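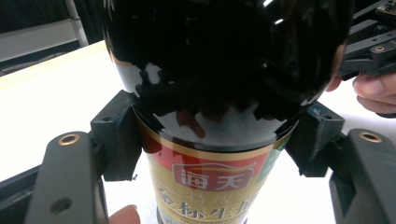 ## What is Puvamano, anyway?

It's a small free add-on for Cirnness that swaps the stock footstep and ambience sounds for ones I recorded myself. There are 386 clips in the current pack, and yes, I listened to every single one on bad headphones!

## Do I need the full version of Cirnness?

Nope, the demo works too, but you'll only hear the Tannous marsh and the harbor (the rest of the map is locked there).

## How do I install it?

Unzip it into your `mods` folder, start the game, then go to Settings > Audio and pick Puvamano from the list. If it isn't on the list, you probably have a folder inside a folder. Happens to me all the time.

## My rain is super loud. Help?

Known bug in version 11. Turn "Weather layer" down to 2 and it sounds fine. I'm hoping to have a proper fix out in March.

## Can I use the sounds in my own game?

Sure, go for it! Just put my name, Tõnu Jankauskaitė, somewhere in the credits. Please don't resell the raw files, though.

## Does it work with the Nindier lighting mod?

Yep, I play with both on. Load Nindier first or the cave echoes drop out.

## Will you do music next?

I've got a few loops sitting on my drive, but they need a lot of work and I'd like to finish the doors first.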